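Stoltance Tabletop Games Forum > Miniature Tables > Setup and Maintenance

Thread: Leveling and cloth speed on a tabletop pool table

sidespin_low
Posts: 291

I have been working on a toy-size pool table, the kind with orange-brown wood-grain sides, green felt, plastic pockets and an oval handle cutout in the long side. It rolls off. A ball played slowly up the center line drifts toward the same long rail on nearly every shot. I would like to correct this properly before I start on the cloth.

What I have done so far:

Checked the surface under the table with a machinist's level in two directions. It is flat enough.

Checked the playing surface with the same level, cushion to cushion and end to end. It is low on one long side, toward the middle.

Rotated the table 180 degrees on the same spot. The drift rotated with it. The error is in the table.

I use a small wooden cube as a reference marker on the felt. It goes down at a fixed point, the ball is played past it, and I note which side it passes on and by how much. A cube stays where you put it, and it has a flat face to measure from. A coin works too but is harder to sight against at this height. 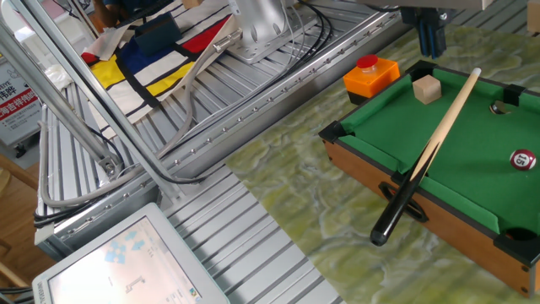

The bed on mine is a thin panel held at the edges, with nothing under the middle that I can find. My plan is to glue a stiffening strip to the underside, lengthwise, and then shim the low side. Before I open it up I would like to hear from anyone who has done this. In particular: does the bed come away from the rails cleanly, or are the pockets holding it in?

pocketliner
Posts: 2,675

On the two I have taken apart, the pocket pieces were pressed into the frame from above and the bed was stapled from below. Pull the staples first. If you start with the pockets you will crack one, and replacements are not sold separately for any small table I know of.

Do not glue a strip on yet. Put the table upside down on a towel and lay a straightedge across the bed. If it is bowed, a strip will hold it bowed unless you clamp it flat while the glue cures. If it is straight and just sitting low, you only need shims.

greenbaize_Udard
Posts: 70

I disagree with opening it at all. These tables weigh very little. Four felt pads under the corners, one of them doubled, and most of the drift is gone. I did mine in ten minutes and have not touched it in years.

sidespin_low

Pads correct tilt. They do not correct a sag. I get a different reading at the middle of the long side than I do at either end of it, so tilting the whole table moves the error somewhere else.

greenbaize_Udard

Fair, if the readings are good. How long is the level? A long one will bridge the sag and a very short one will pick up every lump in the cloth.

sidespin_low

Short. 100 mm. I take each reading three times and move it slightly between them. The lumps average out.

costigan_cues
Posts: 1,140

Two remarks on the test itself, before the table gets blamed for all of it.

First, the ball. Small balls are often out of round, or the weight is off center. Roll the same ball from the other end. If it still curves toward its own left or right, suspect the ball. If it goes to the same rail, suspect the bed. Then repeat with a second ball.

Second, the stroke. A miniature cue is light and thin, and most people grip it much too far forward. Hold it at the butt and keep it as close to horizontal as the rail allows. Any real elevation puts a downward component into the hit, and on a ball this size that alone produces a curve you could mistake for roll-off. The order I use:

1. Set the marker down near a corner pocket, clear of the rail, and leave it there for the whole series.

2. Put one ball on the felt. Take the others off the table. You do not want a rebound confusing the result.

3. Bring the cue in over the far rail at a shallow angle, held at the butt end, and sight along it to the marker before addressing the ball.

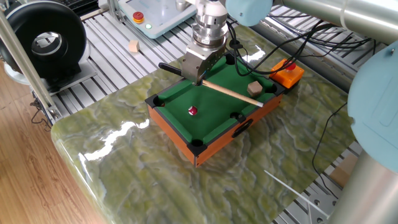 4. Play at the slowest speed that still reaches the far cushion. Drift shows up in the last third of the roll. At normal speed you will not see it.

5. Repeat from the opposite end without moving the table.

Write the results down. Ten rolls each way is sufficient.

pocketliner

Agree on all of that except the cue. For a leveling test I would leave the cue out. Make a ramp from a folded index card and release the ball from the same height each time. Stroke error goes to zero and you can stop arguing about grip.

costigan_cues

A card ramp has its own error. The ball drops off the end and hops. You can watch it do it.

pocketliner

Tape the end down flat and it does not hop. I have used the same card for a long while.

costigan_cues

Then we get different results from the same method. I still want a cue test at the end, because the table is going to be played with a cue.

sidespin_low

I ran both. Ten rolls each way with the card, ten each way with the cue. The card results are tighter. The direction of drift is the same in both sets, toward the same long rail. Second ball gave the same answer, so the ball is cleared.

With the straightedge on the underside, there is a visible gap in the middle third. It is bowed. I will pull the staples.

greenbaize_Udard

All right, that settles the pads. What are you clamping with?

sidespin_low

Two flat boards and four spring clamps, with wax paper between the boards and the panel. Overnight. The strip is hardwood, planed straight, set slightly off center toward the low side.

pocketliner

Use more clamps than that. Four will leave the ends tight and the middle loose, and the middle is what you are trying to fix. A stack of books across the top board does the job if you have no more clamps.

On the cloth, since you mentioned it: leave it alone until the bed is done. When you get there, pull it lengthwise first, then across. On a miniature the cushions are usually covered with the same material, and if the bed cloth is stretched too hard it will draw the lower edge of the cushion in with it. You then get a rail that plays short.

sidespin_low

Is there any benefit in replacing it? The original is a bright green felt with a fair amount of nap. Speed is slow. A ball hit firmly from one end comes back to about the middle.

costigan_cues

Some benefit. A thinner cloth is faster, and it also shows every defect in the bed. With a stapled panel I would keep the napped felt. It hides a lot. Brush it one way, always from the same end, and use a piece of tape to take the lint off around the pockets. No iron. The adhesive under it lets go.

pocketliner

I would replace it. The slow felt is half of why these tables drift so badly. The ball spends longer at low speed and gravity has longer to act. Plirkport sells a thin billiard cloth in offcuts that is wide enough for any table of this class. I put it on both of mine.

costigan_cues

You put it on after you had flattened the beds. That is a different case.

pocketliner

He is flattening the bed.

sidespin_low

Bed first, then I will decide. Update after reassembly: staples came out without damage, pockets stayed in place. The strip is on. With the straightedge the gap is gone except for a sliver at one end, too small for my thinnest feeler gauge. I used one paper shim under the low rail.

Repeated the series with the card and then with the cue, one ball. Card: no consistent direction. Cue: a slight drift remains when I play toward the upper end, none when I play back. I put that down to my stroke. 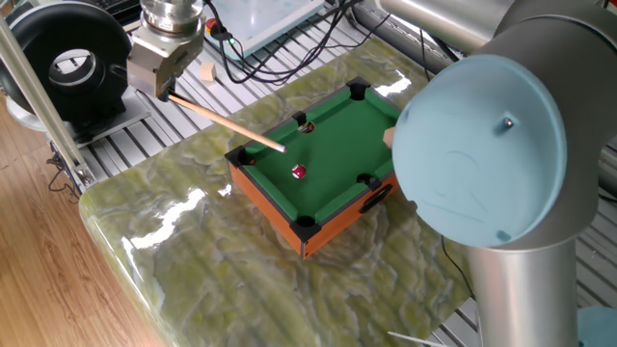

greenbaize_Udard: I would still put pads under the corners, single thickness. A table that light shifts every time somebody leans a hand on the rail, and then the readings you took last night mean nothing. The soft self-adhesive kind is fine, but let it settle for a day before you level again.

costigan_cues

Seconded. And check the drift at the upper end with the table turned around before you put it down to the stroke. If it follows the table, you have a soft spot near that end where the strip stops short.

sidespin_low

The strip does stop short there, by the width of the frame lip. I will turn it and run ten more.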